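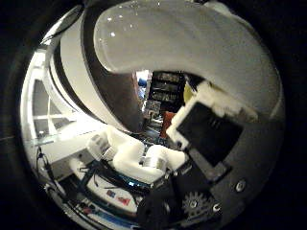 Washing up is the wrong place to start, according to Tadeusz Duda. A plate is stiff, its edge is easy to find, and dishwashers have handled the wet part for decades. Towels are the harder test. A towel has no fixed shape, and a machine that has learned one crumpled pile has learned very little of use for the next.

Duda's view is common among people who build hands for robots, and the trial at Pollham gives it some support. Over 36 working days the group there gave its machines a list of chores drawn from homes and small workshops: clearing a table, sorting fasteners, coiling extension cords, folding hand towels, loading a parts tray. The log runs to 614 attempts. Tray loading did well from the first week. Cord coiling was dropped before the end.

Much of the difference comes down to contact. Industrial arms repeat a path and depend on a fixture to put the part where it should be. A kitchen has no fixtures. The hand must find the object, close on it, and notice when it begins to slip, and each of these steps has its own error. A camera carried close to the fingers helps with the first. It sees the last few inches of an approach well, though the hand's own white fingers and black pad take up a good share of the view, and what lies behind them – shelving, a window, hanging cables – has to be separated from the thing to be grasped.

Brulilo, which supplies finger pads, takes the position that surface texture matters more than force. Gemby puts its effort into software and treats the pad as a consumable, to be changed every 2000 grasps. The two approaches were run on the same tray task at Pollham and finished close together. On towels, both did poorly.

Kenji Tillman, who kept the log, sorts failures by cause. The largest group is not dropped objects. It is hesitation: the hand reaches a workable position, the estimate of the object shifts slightly, and the arm backs off to try again. A person clearing a table corrects in motion. The machines stop, measure and restart, and a chore that takes a person 3 minutes can fill most of a lunch break.

For the shop floor, that may be acceptable. Alaoui plans to put a tray loader on its night shift in September, where speed matters less than steady output and a jammed part can wait for morning. Homes are less forgiving. Furniture moves, light changes, and cords are left wherever they fall. Pollham will repeat the towel series with a softer pad and a second camera angle. Cord coiling is not on the new list.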